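Spend on the arm last, says Nadar's equipment planner

Kurnance, 27 Nov 2023

When Thirumalai Nadar took over equipment planning at the Skotville site, the request on his desk was for five mobile arms, priced as a single line. He sent it back. "There was a figure for the arms and nothing for the doors, the chargers or the hours," he said. "I can't compare two bids on that basis."

His replacement for that line is a plan called Muda, which holds back the hardware order until a candidate machine has been run in a simulated home. The plan allots 621 hours of simulation, of which 208 had been used when we spoke. Vendors supply a model of the arm and gripper, and the planning team supplies the rooms.
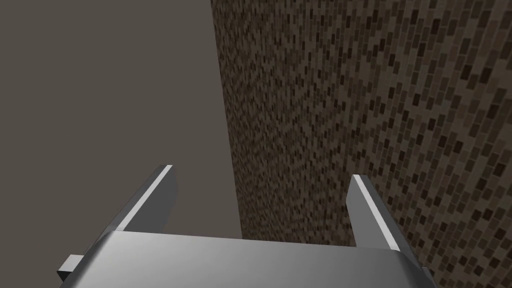

Gripper choice took up most of September. Nadar had expected to budget for a multi-finger hand and priced one for every unit. He now carries a parallel gripper as the base item and the hand as an option, to be released only if the task list calls for it. "Two flat fingers, facing each other, will do a large share of what we have written down," he said. "You can see the inner faces are plain. If a task needs a pad or a different tip, that's a separate part number and a separate row in the budget." He asks each bidder to quote spare fingers with the base unit, because a price obtained after the order is usually higher.

The base and the arm are quoted apart for the same reason. A supplier may offer a favorable price on one to win the other, and the two do not wear at the same rate. Nadar writes them down over different periods and wants separate service terms for each. He also asks for the reach figure at the wrist as well as at the fingertip, a point on which two of the bids differed.

Room data comes next. Door widths, seat heights and the gaps between pieces of furniture go into the file before a bid is opened. "Furniture is where the estimate goes wrong," he said. "People measure the corridor and stop." 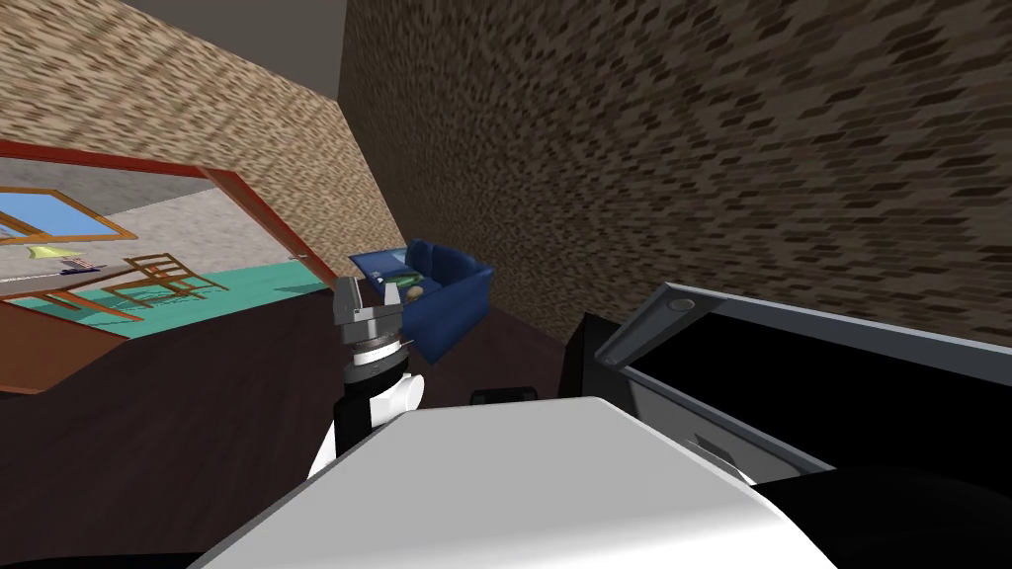
The simulated room, with the gripper in front of the blue seat and the doorway to the adjoining room at left.

Each bid is scored on 63 items, and price is entered after the rest have been filled in. Integration labor has its own row, as does retraining when a room is rearranged. Nadar would not give a date for the order. The remaining simulation hours have to be used first, he said, and the charger quotes are still out.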